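Support > Community tickets > Billing and accounts > Ticket 282

Posted Thu 23 November by gromillow_tess

Okay, so this is my running log for the Skimell invoice problem, because I've explained it in chat three times now and I'd like it all in one place!

Short version: every invoice I send from Skimell arrives with the old Ashby address on it. We moved the shop to Falen in March. I changed the address in Settings the same week, it shows correctly on my screen, and the preview is fine too. Then the customer opens the PDF and there's Ashby again, with the old phone number.

Tried so far:
– Logged out and back in. No change.
– Cleared the browser cache, then tried a different browser (and my phone). Same thing.
– Deleted the address completely, saved, typed it in again. The preview went blank and then came back right, but the PDF still said Ashby.
– Made a brand new invoice template. This one worked! For 4 invoices. Then it went back to the old address overnight.

Everything else on the invoices comes through perfectly, by the way, it's only the header text that's wrong.

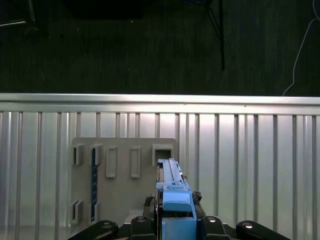

Light blue plastic part, gray fixture board behind

Update, after lunch: support asked me to check whether I have more than one business profile. I do! There's one called "Gromillow" and one called "Gromillow (copy)", and I have no memory of making the second one. The copy has the Ashby address. I can't delete it though – the button is grayed out and says the profile is in use by a scheduled task.

The only scheduled task I can find is the payment reminder that goes out after 30 days. I've paused it and the button is still gray. Could somebody on your side unhook it? I have more than 50 invoices to send before the end of the month and I'm fixing each PDF by hand right now.

Status: waiting on support

Related tickets
Old logo showing on receipts
Can't delete duplicate business profile
Payment reminders sent twice
Template resets overnight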